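Samarakoon House Kitchen Library: Your Questions Answered

Welcome, and thanks for stopping by! We get a lot of lovely emails about how borrowing works, so Tania has gathered up the ones that come in most often and answered them as fully as she can (she does go on a bit, but it's all useful, promise).

What is a kitchen library?

It's very much like a book library, only with cookware. You join, you have a look through the shelves or the online list, and you take home the thing you need for the weekend or the week. A big preserving pan takes up half a cupboard and comes out in February when the plums are ripe, so sharing one among neighbours makes a good deal of sense to us.

How much does it cost to join?

Membership is $71 a year for a household, and that covers everyone under your roof, including the uncle who's staying "just until he finds a place". Concession card holders pay $18. There are no extra hire fees on top, apart from the stand mixers, which have a small refundable deposit.

How many things can I borrow, and for how long?

We ask that you keep it to 2 large items at a time. Small things like spatulas, sieves and biscuit cutters don't count towards your limit, within reason. Loans run for a fortnight and you can renew once online, as long as no other member has put their name down for it.

What have you got?

The list stands at 104 items at the moment and changes all the time. Preserving pans, cake tins in every number from zero to nine, pasta machines, a dehydrator that's booked solid through autumn, picnic sets, and a fish kettle I'm very fond of and would love to see go out more often. If you're after something in particular, ask! We keep a wish list by the front desk.

Do I have to clean things before I bring them back?

Yes please. Hot soapy water, a good rinse, and let everything dry right through before it goes in the bag. Please don't put anything with a wooden handle in the dishwasher. Cast iron should be wiped out and given a thin smear of oil. If you've burnt something on and can't shift it, bring it in anyway and we'll have a go with bicarb.

What if I break something?

Oh, it happens. Let us know when you return it and we'll work out together whether it can be mended. We've never charged anyone for a wobbly handle or a chipped plate.

Can I donate my old kitchen gear?

We'd be thrilled, though please email a photo first as our shelves are only so deep. We can't take scratched non-stick, opened food or anything electrical with a damaged cord.

Is there anything for the kids?

There is! Toy food can be borrowed on the same card, and it's handy if you're trying to get dinner on with a little one underfoot.

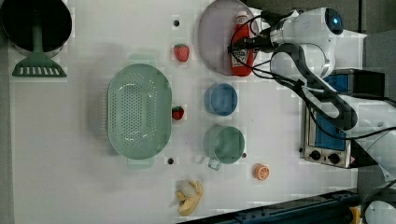
A colander and slotted spatula first, then plates, cups and toy food.
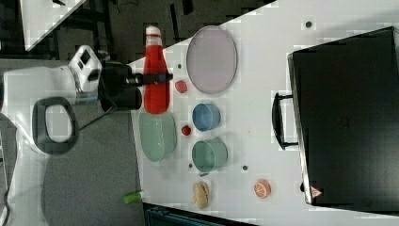

Reading time: 3 minutes

Can I pick up outside opening hours?

In most cases, yes. Choose "locker" when you book and we'll send you a code for the blue lockers on the Clorau Street side. They stay open until 9 pm. The fish kettle doesn't fit, I'm sorry to say.

My question isn't here. Who do I ask?

Drop a line to Tania Khan through the contact form, or pop in for a chat while you're browsing. She usually replies by the next morning.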